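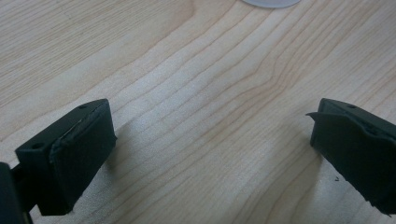
*Dark green pads on a hand-held gripper, open over a tabletop. The pad at right has a flap at one corner.*

Pads are the cheapest part of a gripper and the part that gets the least thought. At Trallham, a small automation shop, we spent part of October comparing two kinds on the same hand-held tool.

The first set, from Gumgate, is soft and grabs well at low force. It held a smooth cup for 176 lifts before the first slip. The Branis set is firmer and needed a harder squeeze, but it went past 2,000 lifts with little change in grip.

Corners are the weak spot on both. Check them every 200 lifts, and replace a pad once an edge starts to come away. A new pair takes a few minutes to fit. The shop plans to run the Branis pads to 3,000 next.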